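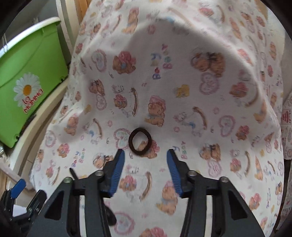
stringbean_jo
So has anybody else been living inside the new Patrício record? I got it the first week of September and I've played side two so many times my kid hums the bass line in the bath. I went in as a big fan of Lustari, the one before it, which was all acoustic guitar and that creaky room sound, and this one took me a good week to come around to. There's a lot more synth. I listen at night in the nursery end of the house with the volume way down. Maybe that's why the quiet tracks got to me first. "Salt Ladder" is the best thing he's done, and I'll fight about it! What are you all hearing?

dronefellow
I'm hearing a guy who bought a synth and read half the manual. Sorry Jo. I wanted to love it. The first three songs all sit at the same tempo and by the time the guitar shows up I've wandered off to make a sandwich. Lustari is 29 minutes long and there isn't a wasted second on it. This one could lose two songs easy.

hnajjar
Which two though? People always say that and then name the ones I like.

dronefellow
The opener and "Copper Weather." The opener is just a long fade-in.

hnajjar
The opener is my favorite, of course it is. Play it on speakers instead of earbuds, there's a whole second guitar tucked under the organ that I missed completely the first few times. I think Pivance (that's who recorded it, right? the studio up the coast?) does that a lot, they bury things. The last Stuklow album was the same, I was still finding bits of it a year later.

stringbean_jo
Yes, Pivance, it's on the back of the sleeve. And agreed on the second guitar, though I'd never have caught it at my volume. I tried it in the car after I read your post and there it was, kind of seesawing back and forth on the left side. Now I can't un-hear it.

mothlight77
Vinyl question for the people who have it. Is anybody's copy noisy at the start of side two? Mine crackles all through "Salt Ladder" and I've cleaned it twice. I paid 30 bucks for it plus shipping and I'm a little annoyed.

stringbean_jo
Mine's quiet, sorry! Maybe ask for a swap? The shop I used was really nice about a warped one last spring.

dronefellow
Mine ticks for the first few turns and then it's fine. Pressing quality is all over the place these days. I just bought the download in the end, so yes, I paid twice for an album I'm complaining about.

hnajjar
Ha, so you do like it.

dronefellow
I like four songs. I like "Salt Ladder" a lot, Jo's right about that one. The vocal is so close you can hear him swallow. I just don't get why he'd hide the guitar when he plays like that. Did anyone see him live? I keep hearing the songs are looser.

mothlight77
I saw him with Stuklow opening, tiny place, I'd guess it was mostly friends of the band. He played "Copper Weather" alone on a twelve-string and it was a totally different song, way slower, with a long part in the middle I don't recognize from the record. If he put that version out I'd buy it tomorrow (crackle and all). Stuklow were great too, but so loud that my ears were ringing on the drive home.

dronefellow
See, that's the version I want. A twelve-string! Did anyone tape it?

mothlight77
There was a guy near the front with a little recorder, but I didn't talk to him. I'll ask on the Stuklow board, they're good about sharing that stuff as long as the band's okay with it.

hnajjar
Please do. And post the setlist if you remember any of it. I'm Hiba over there too, Hiba Najjar, so if it turns up I'll see it and bring the link back here.

stringbean_jo
OK I'm jealous of all of this, I haven't been to a show since before the baby. Going to put side one on again tonight and give the opener another shot with decent headphones. dronefellow, you have to try "Copper Weather" again too, fair's fair.

dronefellow
Fine. Once. On the big speakers.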